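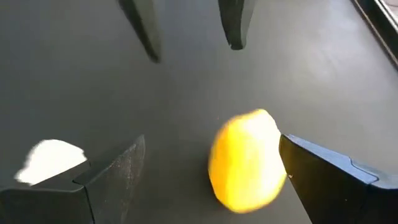

Student Projects > Arms and Grippers
Two-arm handover, lemon keeps rolling

flitside_lab
Posted 16:10
We are a student club team doing a two-arm handover for our end of year project. One arm picks a lemon off the table and passes it to the other, which puts it in a bowl. The code is in a folder called Atura if anyone in the club wants to look.
The picking is the weak part. Out of 60 tries yesterday we got 7 clean handovers. Most of the failures were at the first grasp. One finger touches before the other, the lemon rolls, and the jaws close on the end of it or on nothing.
We have November to sort it out before the demo. Any ideas before we start printing new fingers?

Amoah
Posted 16:32
What closing speed are you using? And is the target point the middle of the lemon or the top of it?

flitside_lab
Posted 16:41
Middle, from the wrist camera. Closing speed is whatever the default is. I'll check.

Amoah
Posted 16:55
Check that first. Ours was far too fast for anything round. We halved it and stopped chasing things across the table.

flerano2
Posted 17:20
I don't think speed is the main problem. If the gripper is off to one side, a slow close just pushes the lemon slowly. You need to centre it. Take a second picture when you are just above the table, correct sideways, then close.
Also look at your wrist picture. If it is blurred because the arm is still moving, the middle you work out will be wrong. Wait half a second after the arm stops.

Amoah
Posted 17:34
Both matter. A slow close gives the lemon a chance to settle between the fingers instead of being knocked away.

flerano2
Posted 17:41
On a rough surface, maybe. On a smooth table it won't settle, it will roll until something stops it.

Gil-soo Kwak
Posted 18:05
I help with the second years. Put a thin rubber mat down for now and see what the number does. If it goes up a lot, the problem is rolling. If it doesn't, your position is wrong and new fingers won't help either.

flitside_lab
Posted 18:12
The demo rules say bare table, so no mat on the day.

Gil-soo Kwak
Posted 18:15
It's only a test. Take it off afterwards.

ptarmigan_k
Posted 19:02
Where does the second arm wait? We had ours parked close to the pick and it threw shadows that upset the colour threshold. We moved it back and lost 2 seconds a cycle – worth it for us.

flitside_lab
Posted 19:20
It waits quite close. Haven't noticed shadows but I'll log the threshold with it in and out.
Speed setting was 1156, which is the top of the range on our servos. So that is one thing.

Amoah
Posted 19:24
There you go.

flerano2
Posted 19:31
Still do the second picture.

flitside_lab
Posted 21:48
Dropped the speed and added the wait. Better, but it still rolls if the lemon is lying across the jaws. Mat test and the second picture are tomorrow's job. Will post the counts.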